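Small Tins and Boxes: The Brick Room Gallery
Photos and notes by Malte Reinholz

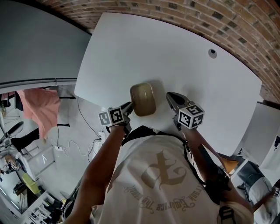

Do small lidded containers need to be washed before they go into storage?
Wipe them out with a dry cloth first and see what comes off. If the cloth stays clean, that is enough. If it picks up grease, tea dust or polish, wash the container by hand in warm water with a little dish soap, dry it right away and leave it open overnight before you put the lid back on.

Introduction

The Triltenberg collection is made up of small lidded containers, most of them short enough to close a hand over. Yareli Manríquez started it with a shelf of pill boxes and button tins from her grandmother's apartment, and it grew from there through swaps, yard sales and gifts. There are 400 entries in the list now. We spent July going through them at the white table in the brick room, cleaning what needed it and writing new labels.

One picture is up so far. The notes below go with it and with the groups we finished in July. More pictures will be added to this page as Anjani Liem sorts them.

The tan container

Gold-toned, rounded corners, a lid with a slight gloss. It is one of the plainer pieces and easy to overlook on a full shelf. On the white tabletop the color shows up much better than it did in the old cabinet, where everything looked brown.

Listed under "small, no markings." Yareli got it in a swap with Simin Kordestani, who took two spice tins in return. Neither of them knows what it was sold with.

The table

White top, rounded corners, a black cable hole near one side. We used to sort on a dark wood desk and kept losing track of the smaller lids. The white surface fixed that. Crumbs and rust flakes show up on it too, so it gets wiped between groups.

Small lids stay away from the cable hole. A pill box lid went down it in the first week and ended up under the radiator.

The brick wall

Red-brown brick with dark mortar, and darker bricks mixed in here and there. The room is on the ground floor of the old Brundenari building and stays cool in summer, good for tins and less good for paper labels. The labels now go in sleeves.

Notes on the groups

Button tins. The largest group, 100 entries. Most came with the buttons still inside. Buttons are bagged separately and the bag carries the same number as the tin.

Pill and pastille boxes. Hinged lids for the most part. Maricel Dela Peña checked the hinges and put a drop of sewing machine oil on the stiff ones. Any box with a loose pin goes in the repair tray and is not opened again until the pin is replaced.

Tea samples. Ten tins, all from the Hestia tea room, which gave them out at the counter for a few years before it closed. The smell is still strong in three of them. They are stored apart from the others.

Varghese polish tins. Round, screw lids. Simin cleaned these with mineral spirits on a cotton swab, inside only. The outside print comes off easily, so it was left alone.

Unmarked. Everything with no name, number or maker. The tan container above is in this group. If you recognize a shape, write to Yareli with the list number.

Storage

Shallow drawers lined with felt, one layer deep. Lids on, but not pressed down hard. Metal pieces with any rust get their own drawer with a packet of silica gel, changed every spring.

The first 300 entries have new labels. The rest keep their old numbers for now, and both numbers are in the list.

Visits are by arrangement, mornings only. Ask for Anjani at the side door.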